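Ernico Top-Loading Washing Machine, Reconditioned
Sold and delivered by Tadwood Home Appliances

Item no. 541
Color: cream, with dark gray lid
Loading: top
Condition: reconditioned, grade B
Price: $300
Delivery: free within 80 miles of the Tadwood warehouse
In stock: yes

Overview

The Ernico is a plain top-loading washer for a household that wants clean clothes and very little else from a machine. It has a lift-up lid, a single drum and a molded top panel with rounded corners and shallow pockets at the sides. The pockets are handy for a measuring cap or the coins you find in jeans. They wipe out with a damp cloth.

Every Ernico we sell has been through our own workshop. Hiếu Giáp and his team take the cabinet off, replace the belt and both inlet screens, check the pump and run the machine through full cycles with a load in it. Machines that leak, knock or fail to spin out properly go back to the bench or are broken up for parts. A signed inspection card is taped inside the lid of each one that passes.

Grade B means the machine works as it should and has cosmetic wear. Expect small marks or specks on the cabinet, most often low on the front where it has met mops and shoes. We do not repaint cabinets. Touch-up paint never quite matches the cream and it tends to chip.

What is included

Washer with lid
Hot and cold inlet hoses with new washers
Drain hose with hook
Four leveling feet, fitted
Power cord, grounded three-prong
Printed owner's guide
Inspection card

Soap, a drip tray and a stacking kit are not included. The machine opens from the top, so a dryer cannot be stacked on it. Customers ask about this often.

Where it will fit

Measure the space before you order, and measure the door and hallway too. The exact dimensions of the machine being held for you are written on the order confirmation, as cabinets vary a little between production years. Leave 5 inches behind the machine for the hoses. Leave enough height above it for the lid to stand fully open. A shelf or wall cabinet hung too low is the usual reason a top loader has to be moved after delivery.

Tile, concrete and sealed vinyl are all suitable floors. On wood floors we suggest a rubber mat under the feet. Carpet is not suitable.

How it is packed

Washers leave the warehouse in bubble wrap, without a carton. The wrap goes over the front and upper face of the cabinet, which take most of the knocks in a doorway or on a truck. Cartons hide damage, and our drivers would rather see the corners they are steering around. Please keep the wrap until you have looked the machine over, and keep it longer if you expect to move soon. It can be used again.

Do not cut the wrap with a knife held against the cabinet. Find the tape, lift the end and pull. If the tape will not lift, use blunt scissors and cut away from the machine.

On delivery

Our drivers bring the washer to the room where it will be used, provided there is a clear path and no more than one flight of stairs. Additional stairs can be arranged by phone. They do not connect the plumbing unless you have added installation to your order.

Look at the machine before you sign. Check these places in particular:

The lid. It should rise and stay up without being held.

The top panel. Look along the rounded corners for cracks. Marks are normal in grade B, cracks are not.

The drum. Turn it by hand. It should move freely and quietly.

The lower front. Scuffs are covered by the grade. A dent deep enough to touch the drum housing is not, and the driver will take the machine back.

Write anything you find on the delivery slip. Claims for transport damage have to reach us within 5 days.

Setting up

1. Open the lid and take out anything stored in the drum. Hoses and the owner's guide usually travel there. Peel the wrap back from the top panel first so that it does not drop into the opening.

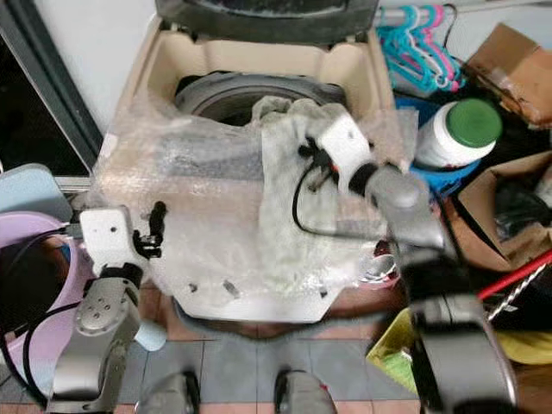 2. Remove the transit bolts from the back panel, if fitted, and keep them. The machine must not be run with the bolts in place.

3. Slide the washer into position and level it. Turn the feet until the cabinet does not rock when you press on opposite corners, then tighten the lock nuts.

4. Connect the hoses, hot to hot and cold to cold. Hand-tight plus a quarter turn is enough. Open the valves slowly and look for drips.

5. Hook the drain hose over the standpipe or laundry sink and secure it. The hose should not be pushed so far down the pipe that it seals the opening.

6. Plug the machine directly into a grounded outlet. Do not use an extension cord.

7. Run one empty warm cycle before the first wash. A little gray water at this stage is left over from workshop testing.

Care

Leave the lid up for an hour or so after the last load of the day. Wipe the top panel and the side pockets with a soft cloth and mild dish soap. Scouring powder dulls the finish. Clean the inlet screens twice a year, more often if you are on a well. Once a month, run a hot empty cycle with two cups of white vinegar — never with bleach in the same cycle.

Warranty

All parts and labor are covered until the end of the warranty period shown on your inspection card. The warranty covers home use only. Laundromats, salons and rental units with shared laundry should ask for our commercial terms. Cosmetic wear, frozen pipes and damage from overloading are excluded.

Customer notes

"Replaced a much newer machine that I never liked. It is simple and it spins well. There was a scratch near the bottom, as the listing said there would be." — Lụa Cao

"Delivery was on time and they carried it down to the basement. I had to buy a longer drain hose. The one supplied is fine for a standpipe but short for our sink." — Femke Van den Broek

Reply from Tadwood: longer drain hoses are available at the parts counter. Tell us the distance when you order and we will send the right one with the machine.

Related items

Stoludik rubber appliance mat
Vũ stainless inlet hoses, pair
Extended drain hose with clamp
Washer floor tray

Questions about this machine can be sent to Ánh Tiêu at the sales desk. Please give the item number. For parts and repairs, ask for Vy Vi in the workshop.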